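Palillos y bandeja: ordenar la mesa
Ficha del conjunto, versión 2

Resumen

El conjunto reúne 473 secuencias cortas de una tarea de mesa: coger palillos de madera, llevarlos a una bandeja y dejarlos colocados. Forma parte de la colección Ulluswood, dedicada a objetos pequeños de comedor. Esta ficha sustituye a la de abril, que mezclaba los palillos con los cubiertos.

Materiales

Palillos: de madera, tono marrón oscuro. Se usan sueltos, sin funda y sin reposapalillos. Los que tienen la punta astillada se retiran.
Bandeja: de madera marrón oscura, en forma de cacahuete, con el borde levantado. El estrechamiento central obliga a decidir en qué lado se apoya cada palillo.
Mesa: blanca, de esquinas redondeadas, sin mantel.

Las sesiones se hicieron en la oficina de Drivville, con la gente trabajando en sus puestos. El fondo cambia de una secuencia a otra y no se ha recortado.

Desarrollo de la tarea

Los palillos empiezan sobre la mesa, en cualquier orientación. La persona los recoge, uno con cada mano o los dos con la misma, los alinea y los deja en la bandeja. La bandeja puede estar a la derecha, a la izquierda o en diagonal – no hay posición fija. Una secuencia se da por completa cuando ningún palillo toca la mesa. Si uno cae al suelo, se corta y se anota como "caída".

Variantes

recoger: de la mesa a la bandeja.
sacar: de la bandeja a la mesa.
emparejar: juntar los palillos por la punta antes de dejarlos.

La variante "emparejar" es la más escasa, con 70 secuencias. Dura aproximadamente el doble que las otras.
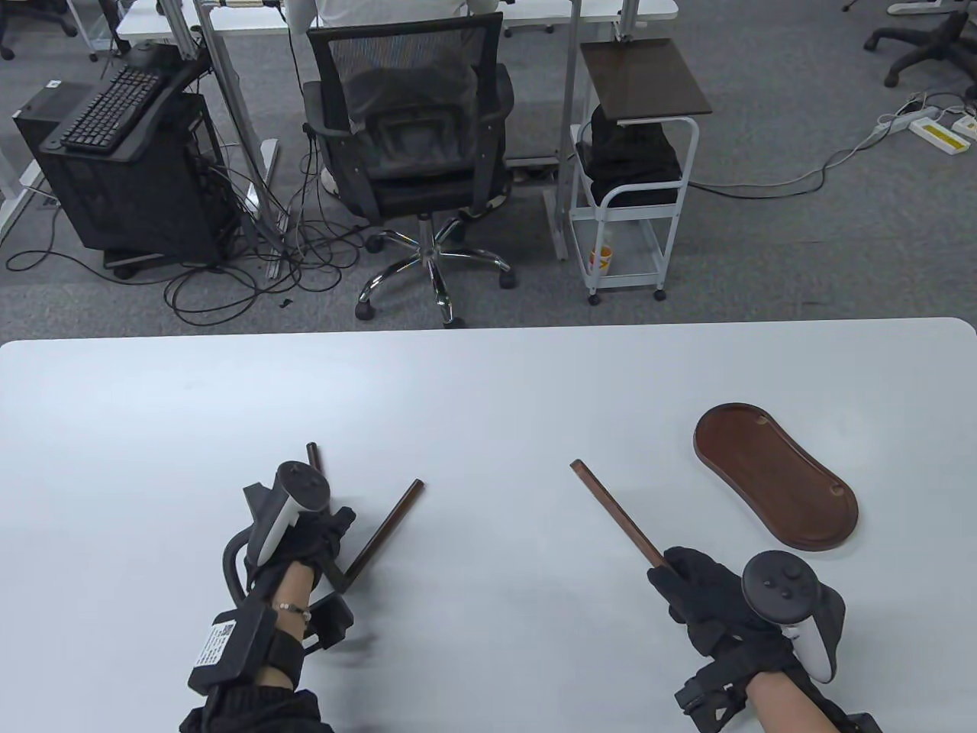 Figura 1. Un palillo en la mano derecha, con la bandeja al lado, sobre la mesa.

Anotaciones

Cada secuencia lleva la variante, la mano que suelta el último palillo y un campo de notas libre. Las notas están en español, con algunas abreviaturas de Tustance que faltan por unificar ("bdj" es bandeja, "pl" es palillo).

Problemas conocidos

El color de los palillos y el de la bandeja se parecen mucho. Una vez dentro, cuesta distinguir dónde acaba cada uno – conviene revisar a mano las etiquetas de posición final.
Hay 3 secuencias sin nota de variante.

Contacto

Junhao Cui, grupo Huang. Última revisión: 25 de noviembre de 2025.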